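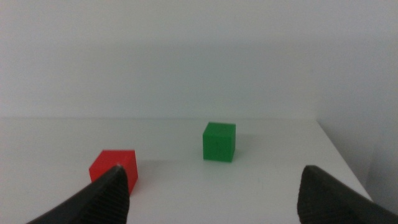
A red cube and a green cube on a light grey surface.

Clama announces Illham mid-range handset with 650-nit display and two-day battery profile

Prarnby, May. Clama has announced the Illham, a mid-range smartphone that will go on sale in its home market this month. The handset replaces the Qiu, which has been the company's main product in this price band for two seasons and will stay available in limited stock through network partners.

The Illham uses a flat OLED panel with a typical brightness of 650 nits. The refresh rate switches between 60 Hz and 120 Hz according to the content on screen, and can be fixed at either value in the display settings. The panel is covered by hardened glass and sits inside an aluminium frame. The back is a matt polymer, chosen to keep weight down and to avoid interference with the wireless charging coil, a feature the Qiu did not have.

Inside is an eight-core processor paired with 8 GB of memory. Storage is 128 GB or 256 GB, and both versions accept a microSD card in the second SIM position. Buyers who need two physical SIM cards will have to give up the memory card, although an eSIM profile can be active alongside one physical SIM and a card. The handset supports 5G on both lines, with one line carrying data at any given time.

"Most of the work on this model went into power management," said Qianru Ye, head of handset engineering at Clama. "The modem was drawing more current than it needed in areas of weak signal. We rewrote the part of the software that decides how often it looks for a better cell, and standby life improved enough that we were able to keep the battery at its existing size."

In Clama's standard standby test, with both lines registered and background sync switched on, the Illham ran for 543 hours on a single charge. The test is carried out indoors at a constant temperature with the screen off. Mixed use will give a much shorter figure, and the company rates the handset for two days between charges under its normal daily profile of calls, messaging, web browsing and short video. Wired charging runs at up to 21 W over USB-C. A charger is not supplied in the box, but a one-metre cable is.

The rear camera has a main sensor with optical stabilisation and a secondary ultra-wide unit. Clama has dropped the separate macro camera fitted to the Qiu. Close-up pictures are now taken with the ultra-wide lens, which has gained autofocus. The front camera is unchanged in hardware, with revised processing for indoor light. Video is recorded at up to 4K and 30 frames per second on the main camera, and at 1080p on the other two.

The Illham ships with the current release of Android and a light version of Clama's own interface. The number of preinstalled applications has been reduced, and all those that are not part of the operating system can be removed. Clama will supply four years of security updates and three major system upgrades. Updates will be issued first to unlocked handsets, followed by network versions after operator approval.

"Customers asked us for a headphone socket, a memory card slot and a clear date for the end of updates," said Wenjie Ding, product manager for the Illham. "All three are on the specification sheet. The end date for updates is also shown in the settings menu, under device information."

Spare batteries, screens and charging ports will be sold through the company's parts desk in Prarnby and through 300 approved repair shops. The battery is held by pull tabs and can be replaced once the rear cover has been taken off with a standard screwdriver. Repair guides will be placed on the Clama support pages on the first day of sale.

The handset comes in graphite, white and dark blue. The 256 GB version will be sold in graphite only at first. Retail prices will be confirmed by each sales partner when orders open at 9 am on launch day. Existing Qiu cases do not fit the new model, as the volume keys have moved to the right-hand side.

Notes to editors

Standby and daily use figures were measured by Clama on production handsets with final software. Results vary with network conditions, settings and age of battery. Display brightness is the typical value with automatic adjustment switched off.

Review units can be requested from the Clama press office in Prarnby. Please state whether a single-SIM or dual-SIM configuration is needed.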